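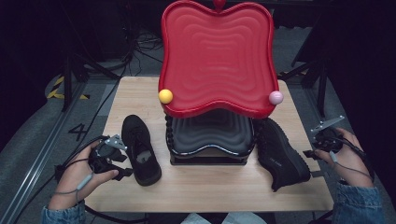

May 2019, bay 4

Spent a happy while at the wooden table with the ball tower, the one with the big red wavy tray on top and the dark grey one under it. I do love those ripples! Ji-hoon thinks the yellow ball runs truer than the pale pink one, and I'm half inclined to agree, though I'd like to try them both again with the base turned round.

The black trainers are sharing the table for now (one upright, one on its side), and Dae-han would like them kept as a pair, please, laces and all. Still to do: find a box for the balls, and ask Dae-han which shelf the shoes go on.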